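Corkik Opens Order Book for Personalised Wedding and Christening Favours

New range lets hosts choose wrapping, ribbon and wording from a single order form

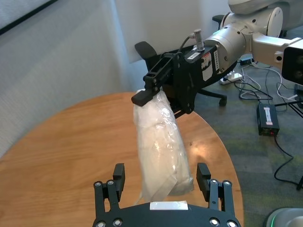 FLUSTUTVILLE – Corkik, the party stationery and favours supplier, has opened its order book for a new range of personalised favours for weddings, christenings, naming days and milestone anniversaries. The range goes on sale in October through the company's website and at its Flustutville showroom, and orders may be placed now for delivery from that month.

The collection comprises 11 label designs, each of which can be printed with names, a date and a short message of up to two lines. Designs include a eucalyptus border, a wattle sprig, a plain monogram and a scalloped edge intended for christenings. Every label is available in soft grey, sage, blush, cream and navy, and customers may mix colours within one order at no extra charge, provided the wording remains the same.

"Our customers have told us for several years that they want the favour to match the invitation, and that they do not want to deal with three separate suppliers to get there," said Leilani Dvorak, Managing Director of Corkik. "The new order form asks for the wording once. It is then carried across the labels, the swing tags and the place cards, and the customer approves a single proof."

The labels were drawn by Tamsin Kapoor, Head of Design, and are the first to be released under the Dvorak name. They replace the company's earlier Rilard series, which will remain available for repeat orders until existing stock has been sold.

"Rilard was designed for square cartons, and it did not sit well on a pouch or a small jar," Ms Kapoor said. "We started again with an oval and a narrow band. The lettering is larger, and we have taken out the silver edging, as guests found it hard to read by candlelight."

Favours may be ordered empty or filled. Filled favours are supplied with sugared almonds, shortbread, fudge or lavender sachets. Customers who wish to supply their own sweets can order flat-packed cartons, organza pouches or clear bags with ribbon cut to length. A nut-free option is offered for all filled favours except the sugared almonds, and ingredient cards are included with each delivery at no cost.

The minimum order is 50 favours. Orders of 500 or more attract free delivery to mainland addresses, and the company will hold paid orders at its warehouse for up to eight weeks where a venue is unable to receive goods in advance. Proofs are sent by email within two working days. Printing begins once the customer has approved the proof in writing, and changes to wording cannot be accepted after that point.

Corkik trialled the order form with customers over autumn and winter. In that period it fulfilled 692 orders, most of them for weddings. Changes made as a result of the trial include a larger field for double-barrelled surnames, a choice of date styles and the option of leaving the date off altogether.

"The date was the most common cause of a late call to our office," said Mavis Brannigan, Customer Service Manager. "Families sometimes have to move a christening, and they were left with a box of labels they could not use. We now ask at the start whether the day is confirmed, and we suggest wording without a date if it is not."

The company has also revised its sample service. A sample pack containing one of each label, a ribbon card and two filled favours may be ordered from the website, and its price is deducted from any later order. Event planners and venues may apply for a trade account, which includes sample packs and a named contact for each booking. Trade enquiries are being handled by Rafail Papadakis.

The Flustutville showroom will display the full range from October. An evening preview for planners, florists and venue managers will be held at 6 pm during the first week of sale, with places limited and bookings essential. The showroom has step-free access from the car park.

About Corkik

Corkik designs and supplies favours, labels and table stationery for private celebrations. Its catalogue lists 450 items, with printing and finishing carried out in Flustutville.

Media contact

Birdie Lindqvist
Communications Adviser, Corkik
Product samples and interviews are available on request.

ENDS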